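Gondutness gripper comparison — data card

Version 2, 2025-11-01
Maintained by Hala Younis and Wojciech Kubiak, Flurkgate lab

Gondutness holds recordings from a comparison of two finger sets on a two-arm station. The Gremex fingers are stiff and narrow; the Alaoui fingers are softer. There are 70 episodes, split evenly between the sets. Camera views are stored separately.

Tasks

1. Battery bins. Small cylindrical batteries, two teal bins side by side on the wood tabletop. One arm works over the bins while the other stays clear.

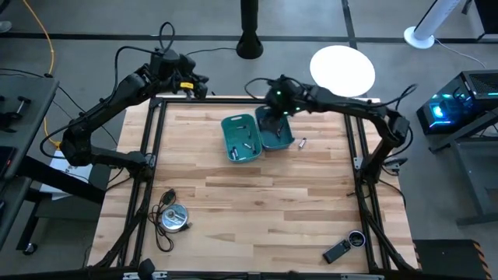 2. Cans. Metal cans lying on their sides at mixed angles. Wojciech chose them because they roll when a finger touches down off center — the Gremex set had more trouble with this. Can sizes vary, so check the opening width before replaying a trajectory on other hardware.

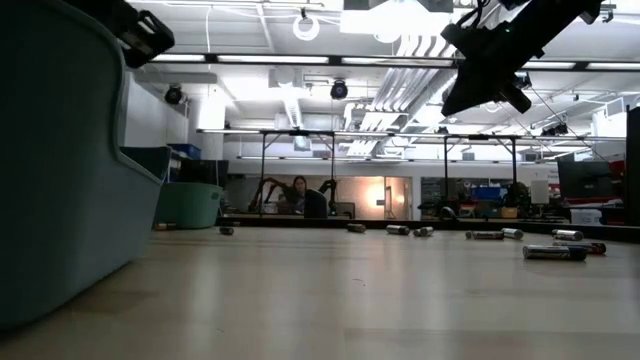 Can task: cans on their sides, black gripper at upper right.

Known issues

Wrist camera exposure drifts in 4 episodes, all battery task. Joint logs from August use the old controller rate and need resampling. 6 episodes have no success label.

Send corrections to Hala.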